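Stirkum Papercraft Forum > Card Making > Joining as a demonstrator, worth it?

inkypranonness
Hello all, I've been lurking for ages and finally have something to ask! Ollari are doing their starter box again until the end of November and I'm sorely tempted, mostly for the discount on card stock (I get through mountains of it). Has anyone joined just for themselves, without doing parties and so on?

Vachon_Cards
Welcome! I did just that and have never regretted it, bless them. You do need to order 200 pounds' worth a quarter to stay on the books, but with Christmas cards and all the family birthdays I sail past it. My table this week is all roses and hydrangeas, for a run of floral cards.
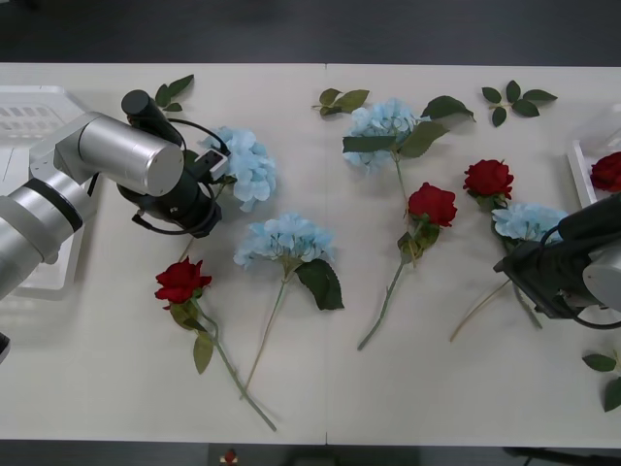 Re: Joining as a demonstrator, worth it?

audrey-anne p
Lovely to see you posting, inky, but I'd be a bit careful. I joined for the discount too, and by spring I was buying ink pads I didn't need just to reach the minimum. I spent 231 pounds that quarter and half of it is still in its wrapping!

Vachon_Cards
Oh, I do see that, Audrey-Anne, though you can let it lapse and they don't chase you.

inkypranonness
Thank you both, I'll go through my old receipts tonight with a cup of tea before I decide.

Recent topics
Best glue for vellum?
Stamp storage in a small room
Swap list for November

Contact us | Back to top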